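Doucette Student Robotics Project
Progress report to the Zivura education fund, second period
Prepared by Isabelle Gagnon, project teacher

Dear Mr Lewis,

I send you our report for the second period of the grant. The group has now 28 students, divided in two teams. They meet on Saturday morning, and the older ones stay also after lunch.

As agreed with you in July, this part of the work is done completely in simulation. The students learn to program the arm for picking up one object from a flat surface and holding it above this surface. The models are rendered with the wrist view and with a side view, and each team must study both before it changes the program.

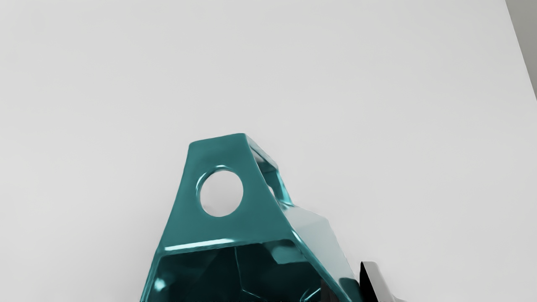 The first team is responsible for the approach movement. Their main difficulty was the speed in the last part of the path, and they have rewritten this section two times. They keep a written log of each attempt, with the settings used. At the end of the period the log had 1,388 entries. I have read a good part of them and I am satisfied with how careful the students have become.

The second team works on the grasp and the lift. They asked for more computer time than we planned, so I moved 400 euros from the travel line to the computing line, as Idris Lewis has permitted by e-mail.

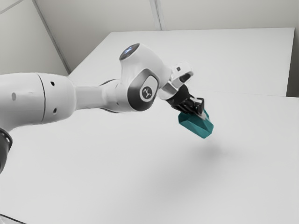
After the lift comes the placing, which is not yet started. Both teams will write the placing program together, and we wish to show it at the Tasness school competition. The rules ask for a short written explanation in English, and the students have begun a draft of it.

One point is still open. The licence of the Jerkico software finishes before the competition, and I would be thankful to know if the fund can cover the extension. The table of expenses is attached.

With kind regards,
Isabelle Gagnon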